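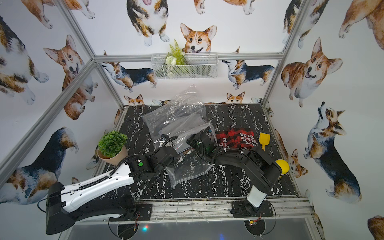 Home Recording / How-To

Your band has finished a song. Before anyone hears it, you have to find out what it sounds like outside your own headphones, where it has been living a sheltered life.

Bounce a rough mix and leave it alone for 3 days. Then play it in a car, on a phone and through the worst kitchen speaker you can borrow.
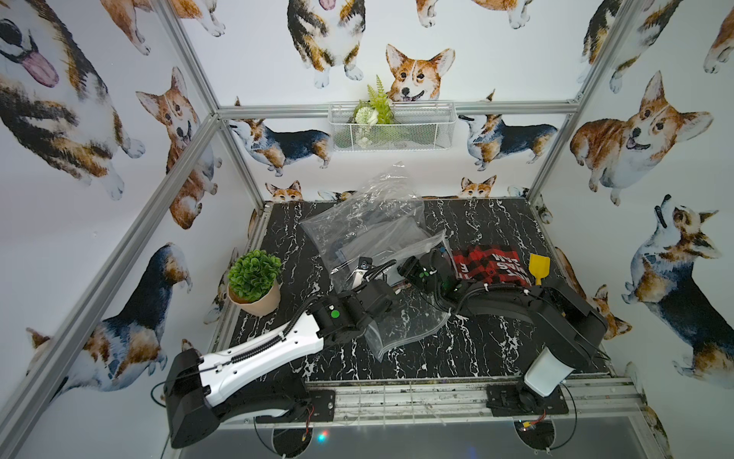 Róisín Quinlan, Contributing Writer

Write down only what bothers you twice. My notes for our single "Plokier" ran to 40 lines, most of them about my own tambourine.

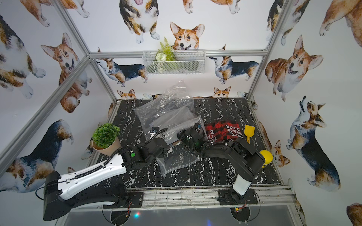 Fix the vocal level first, then the bass. Save each version under a new number, and never name one "final." I have 7 of those.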